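Informe de avance para Nives Cirillo
Evaluación del kit de pinza Zadus (proveedor: Sosovton)
3 de noviembre de 2020

Este informe cubre la segunda fase de la evaluación del kit, que se hace en el laboratorio de Fontana con cargo a la ayuda de Zitach. La primera fase, de montaje y calibración, quedó cerrada en el informe anterior y no la repito.

## Trabajo realizado

El plan preveía 400 intentos de agarre en encimera. Llevamos 300. Los que faltan corresponden casi todos a cubiertos planos, que dejamos para el final a propósito porque son los que más ajustes piden.

Los intentos se reparten entre piezas sueltas (platos, cuencos, vasos, tarros con tapa) y piezas apiladas. En piezas sueltas el kit cumple lo que promete el manual. Con el vaso dentro del cuenco la cosa cambia: si la aproximación entra unos milímetros baja, el dedo toca antes el borde del cuenco y arrastra el conjunto. Ilaria Pagano ha reescrito la rutina de aproximación para que baje en dos tramos, y desde entonces el fallo aparece menos, aunque no ha desaparecido.

De los 300 intentos, 70 fueron sobre piezas apiladas. Es una muestra corta para dar un porcentaje y prefiero no adelantarlo hasta tener la serie completa.

## Estado del material

- **Recubrimiento de los dedos.** El liso se agrieta en el canto superior con el uso. El de malla aguanta mejor, pero cuesta más limpiarlo.
- **Cámara de muñeca.** Funciona sin cortes. De cerca la imagen pierde nitidez, y con superficies metálicas los reflejos confunden la detección del borde.
- **Software.** La versión que vino con el kit no guarda los parámetros de fuerza al apagar. Sosovton reconoce el error y ha enviado un parche – lo instalamos la semana pasada y de momento va bien.
- **Documentación.** El capítulo de mantenimiento sigue solo en inglés y no indica cada cuántos ciclos hay que cambiar los dedos. Hemos pedido el dato por escrito.

## Gasto

El único gasto no previsto son los dedos de repuesto, 105 euros con el envío incluido. Se ha cargado a la partida de consumibles, que tiene saldo suficiente. No se solicita ampliación.

## Incidencias

Perdimos dos días por un conector mal crimpado en el cable de alimentación de la pinza. Lo rehizo Ilaria y no hubo que devolver nada. Queda pendiente ordenar el cableado del puesto, que ahora mismo cuelga suelto en el lateral.

## Próximos pasos

Durante noviembre haremos los 100 intentos restantes y repetiremos una parte de los apilados con la nueva rutina. Después pasaremos a Zitach la tabla completa de resultados, con los registros de fuerza de cada intento.

Sobre la compra de una segunda unidad, mi opinión por ahora es esperar. El kit sirve para vajilla suelta y el soporte de Sosovton responde rápido, pero sin la cifra de vida útil de los dedos no podemos calcular el coste por año. Si el dato llega antes del cierre, lo incluiré en el informe final junto con la recomendación.
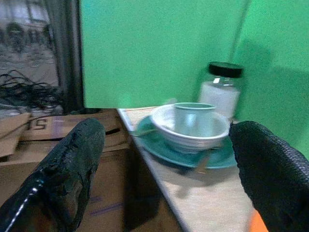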